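# 租房改造常见问题（2020年5月10日更新）

博客后台攒了一堆留言，问来问去都是那几样，我干脆整理到一页里，以后有人问就直接甩链接啦。先交代一下背景：我住在 Heltville 老城这边，房子66平米，两室，房东把其中一间的门拆掉了，到现在也没装回去。下面写的都是我自己这套房子的经验，你家情况不一样的话请自行打折听。

**改造一共花了多少钱？**

2000块，含运费，不含我后来手痒买的那盏落地灯。大头是窗帘和书架，油漆反而便宜。刚搬进来那会儿我列了一张超长的清单，后来划掉一大半，剩下的慢慢买，前后拖了17个月（对，我就是这么磨蹭的人）。

**房东同意你刷墙吗？**

同意了，但条件是搬走的时候刷回白色。我把这句话让他写在短信里，截图存了两份。建议你们也留个文字的东西，口头答应的事情过一年谁都记不清。刷之前给每面墙拍照，墙角、踢脚线、插座旁边都拍，尤其是原来就有的裂缝和钉眼。

**墙漆是哪个牌子？什么颜色？**

Candau 的哑光内墙漆，颜色是偏灰的米白，色卡编号我真的找不到了，桶早扔了，别再问了哈哈。干了以后比色卡上深一点点，拿不准的话先买小罐试一块，早上看一次，晚上开灯再看一次。我客厅第一遍就刷得太黄，第二遍才救回来。

**不打孔怎么挂窗帘？**

我用的是伸缩杆，卡在窗框里面。轻的纱帘没问题，厚的遮光帘我试过，半夜哐当一声掉下来，吓得我从床上弹起来！后来换成粗一号的杆子，两头垫了橡胶片，到现在还算老实。窗户太宽的朋友就别试了，中间会塌下去，还是去跟房东商量打两个孔吧。

**没有门的那间房怎么办？**

问得最多的就是这个。我先后试过三种：

- 布帘：最便宜，但是一开窗就飘，进出老是缠到脸上。
- 书架当隔断：好看，可是背面要处理，而且一旦放满书就别想再挪了。
- 折叠屏风：我最后留下来的。轻，一个人就能搬，打扫的时候一折靠墙就行。

屏风挡得住视线，挡不住声音，这点要有心理准备。室友在那边打电话，我这边听得一清二楚。

**编织屏风会不会积灰？**

会，特别会。编织的缝里全是灰，我是用吸尘器的小毛刷头顺着纹路吸，再拿拧得很干的布擦木框。千万别直接拿水冲，我冲过一次边角，晾了好几天，那几天屋里一股闷闷的味道。

**二手家具去哪里淘？**

我常去 Visser，在老火车站后面那条街上，门脸很小，里面深得吓人。好东西一般上午就被挑走了，下午去呢价格好谈一些，看你要哪头。椅子一定要坐上去晃一晃，柜子每个抽屉都拉到底，背板闻一闻有没有霉味。运费要另算，我有次买了个便宜斗柜，运费差点赶上柜子。

**餐桌和书桌只能放一张，选哪个？**

选大的那张，然后给它准备一块布。我铺的是那种厚厚的、摸起来像地毯的桌布，吃饭的时候掀掉，其他时候铺着，写东西、做手工、朋友的小孩来了搭积木，全在上面。颜色我推荐深一点的，蓝绿色系就很耐脏，跟藤编、浅色木头放在一起也不打架。

缺点也有：小东西立不太稳，面包屑掉进绒里要用滚筒粘半天。热锅不要直接放上去，这个不用我多说了吧。

深蓝绿配浅色编织，大概是这么个感觉：

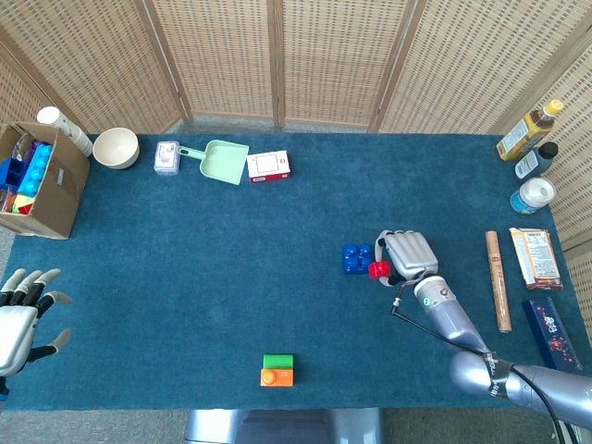
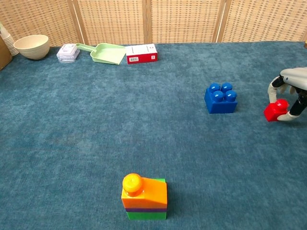 **这种厚桌布怎么洗？**

看标签，标签说能机洗我也只敢用冷水轻柔档，单独洗，第一次掉色掉得盆里的水都变了。平时洒了东西，马上用干毛巾按，别来回搓，越搓绒越乱。晾的时候摊平，挂在细绳上会留一道印子，我那块中间到现在还有一条，怎么熨都不走。

**那个收纳系统好用吗？**

你们说的应该是我去年提过的 Jolton 层架。我用下来觉得厨房可以，衣柜就一般，层板之间的高度是固定的，叠毛衣浪费地方，挂裤子又不够长。装的时候两个人比较好，一个扶一个拧，我自己装的那次歪了，拆掉重来，一个晚上就没了。

**夏天西晒怎么解决？**

没解决！八月份那间屋子下午根本待不住人，我都是抱着电脑躲去厨房。贴过隔热膜，有一点用，边上起泡了我也懒得重贴。哪位有好办法的请在评论区教教我，要求是不打孔、不花大钱、搬走能带走。

**搬家的时候这些东西都带走吗？**

屏风、桌布、层架肯定带走，伸缩杆看新家窗户尺寸。窗帘我打算留给下一位房客，长度是照着这边的窗户改的，拿走也没用。墙嘛，还得刷回白的，想到这个我就暂时不想搬了。

还有没写到的就在下面留言，我看到会补进来，回得慢请见谅～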